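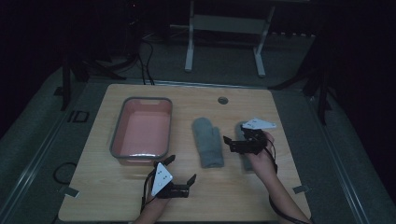

Working rules for hand-held gripper sessions
Speaker notes, Liên Vi, Skosus
Last updated: October

Opening

Say who I am and what group I'm from. Skosus, handling methods. I wrote the first version of our table rules and I have been changing them ever since.

The talk covers the rules we use when people do household handling tasks with a gripper in each hand. Most of it is soft goods: mitts, socks, plush, knits. I'm leaving out the training side. If people came for model results, the Havel team has the slot after lunch.

Main point for the first two minutes: most of our bad recordings came from things that could have been settled before anyone picked up a gripper. We reviewed 776 recordings from the first season and set 188 aside. Pause there and let them do the division. The common causes were an unclear starting layout, a marker plate covered by a sleeve or a cable, and an operator who did the task a different way halfway through the session.

Rules for the table

Rule one, the board is clamped before anything goes on it. Push it with the heel of your hand from two sides. If it moves, stop and redo the clamps.

Rule two, write the start layout in words. We tried layout photos alone and people matched them loosely. A sentence such as "basin upper left, long side front to back, empty" is harder to get wrong. Keep both if you can.

Rule three, only the task objects are on the board. Phones, tape, pens and coffee go somewhere else. The layout sheet goes on a clipboard off the board.

Rule four, cables run back along the forearm and down past the near edge. Leave enough slack for a full reach to the far side of the board. Have the operator do one slow reach with each arm before the first recording, and watch the cable, not the hand.

Rule five, nothing covers a marker plate. Sleeves get rolled up or changed. We lost most of a morning at the Gesell site to one loose cuff, and I'd like to mention that if there's time.

Rules for the hands

This is the section people ask about afterward, so go slowly.

Fingers stay on the handle and the outside of the linkage. Keep them off the jaw pads and out from between the links when the jaws are moving. It's a pinch rule first. It is also a data rule, because a finger helping the object along is information the robot won't have.

Close the jaws at a steady speed. New operators snap them shut on soft things since there's no penalty for it. Ask them to handle a plush or a sock the way they'd handle something that could tear.

Grip the object somewhere it has a neck, a fold or an edge, if it has one. A grip on a broad fluffy surface tends to pull pile and slip. Lint left on the fingers gets wiped off at the next break, using the brush and no water.

If you miss a grasp, open fully, back off, and try again. Don't nudge the object into place with the side of the jaw unless the task sheet allows pushing. A clean retry is kept and labeled as a retry. We had an argument about this with Khương that went on for weeks. Their rule was to throw out every miss. I still think the misses are worth keeping, as long as the label is right. Say so, but don't spend more than a minute on it.
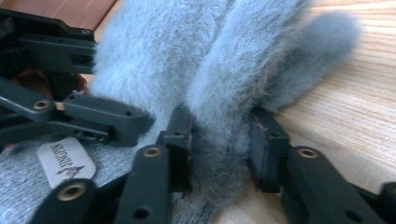

Rules for the session

Sessions are 40 minutes, then a break with both grippers down. We had people go longer in the beginning, and the last part of the session was always the sloppiest. The tools aren't heavy, but your wrists are held at an odd angle the whole time.

One operator and one checker. The checker reads the start layout aloud, the operator says "set," and only then does the recording start. The checker doesn't talk during a recording except to say "stop." Anyone in the room can say "stop," and nobody has to give a reason until the hands are clear.

The checker writes a line for each recording at the time. Task name, kept or set aside, one short note. "Dropped at basin, picked up again" is a good note. "Bad" isn't.

Don't mix versions of the task sheet. If the sheet changes, finish the session, change the version number, and start again after the break. I know it feels slow.

Soft goods

A mug is the same mug every time. A sock isn't. The sheet has to say folded or flat, stacked or side by side, and which end faces the operator. For pairs, say whether the two are one object or two. We left that out at first and got some operators moving the pair together and others taking the top sock on its own. Both are fine as tasks. They can't share a name.

Labels and tags: the sheet says face up or face down. Tags are what an operator's eye goes to when lining something up, so they creep into the method whether you wrote them in or not.

Touching without grasping needs its own word. We use "contact" for a tip resting on the object and "grasp" for jaws closed on it. Checkers mixed these up until we put both words on the sheet with a line under each.
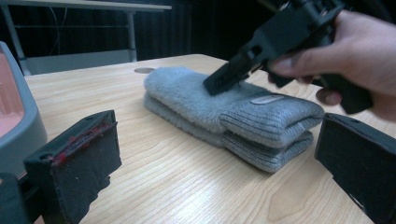
Folded pair of socks, gripper tip in contact with the top sock.

Reset also belongs on the sheet. Soft things keep the shape of the last grip. Shake them out, lay them down again, smooth once by hand. If fluff is coming off an item, retire it and note the replacement, even when the new one is the same model from the same pack.

When two soft items are close in color, tell the checker which one counts as the target before each recording. Gray plush against gray knit is hard to sort out later from the gripper view alone, more so when both end up between the jaws. The line in the notes takes five seconds to write. Guessing afterward takes a lot longer and two reviewers won't agree. 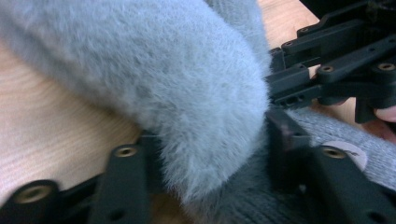 Do the rules have to be the same at every site?

The pinch rule, the stop rule and the labels should be the same everywhere. Table size, session order and how you store the objects can be local, as long as they're written down.

Other points if there's time

Gesell cuff story.

Who signs off a new task sheet. With us it's one person who didn't write it, and they have to run the task themselves from the sheet with no help. If they need to ask anything, the sheet goes back.

Keep set-aside recordings in a separate folder with the notes attached. Don't delete them the same day.

Leave the blank task sheet up during questions.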